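Does Sorting the Paper Help? A Report on the Cirndale Desk Study
Sem Koster and Maeve Hanrahan
2023-12-13

Why we did this

Our course handbook says that a tidy desk makes for better work. It gives no source. When we asked our supervisor, Gerrit Maes, where the claim came from, he said he had always assumed it was true. That seemed like a good enough reason to test it.

The office at Cirndale still prints its stock tables. The same numbers exist in the computer, but people print them anyway, write on them, and leave them on the desk. Mizanur Siddiqui, who runs the office, told us the paper is "under control." We doubted that before we started and we still doubt it.

What we looked at

We picked one desk and followed its paper for 13 working days. For the first part we left everything alone. For the second part we asked the people using the desk to gather the loose sheets at the end of each shift, square them up and put them in a tray. We called this the Schouten routine, after the building where our class meets. It isn't a real method and we don't claim it is.

Gathering sounds simple. Most of the sheets are printed tables with small, dense text, and one table looks a lot like the next. Unless you stop and read the headings, you can't tell a current page from an old one. Most people don't stop. They put one hand on the spread to hold it down, lift what they can with the other, and the whole lot goes into one stack. 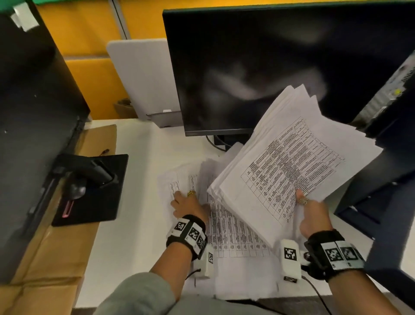 This is where our doubts about the handbook got bigger. A stack takes up less room than a spread, so the desk looks better right away. But the pages are in whatever order they were picked up. Darragh Ó Conaill, who was at the desk for most of the study, said he could find a page faster when they were lying all over the place, since he remembered where he had put things. We only have his word for that, and he didn't like the routine from the start.

What we measured

At set times we asked the person at the desk to find one named table, and we timed it. We did this 5 times before the routine began and 9 times after. The average went up slightly. We don't think this proves that tidying makes things worse – the sample is tiny, and some tables were simply easier to spot than others. It does not support the handbook either.

We also asked people how they felt about the desk. Everyone said it was nicer with the paper stacked. We would be careful with that answer. They knew what we were studying, and it is hard to tell two students with a clipboard that you prefer the mess.

One small thing did seem to matter. When people took the time to even up the edges before putting the stack down, they sometimes noticed a sheet that didn't belong and pulled it out. Those who dropped the stack straight in the tray never did this while we were watching.

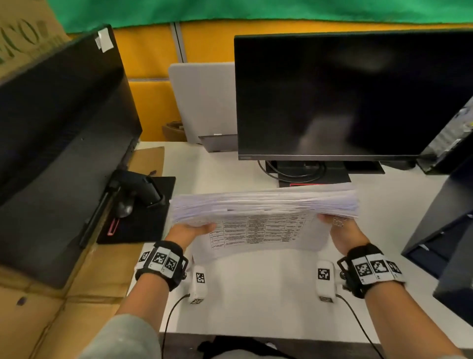 Problems with our study

We had one desk and no comparison desk. We changed the routine partway through, when the office was also getting busier, so the two parts are not a fair match. We asked for a second round in January and were told there might not be time.

We also never asked whether the tables needed to be printed at all. Maeve wanted to include this and Sem thought it was outside the assignment. Looking back, it was probably the better question.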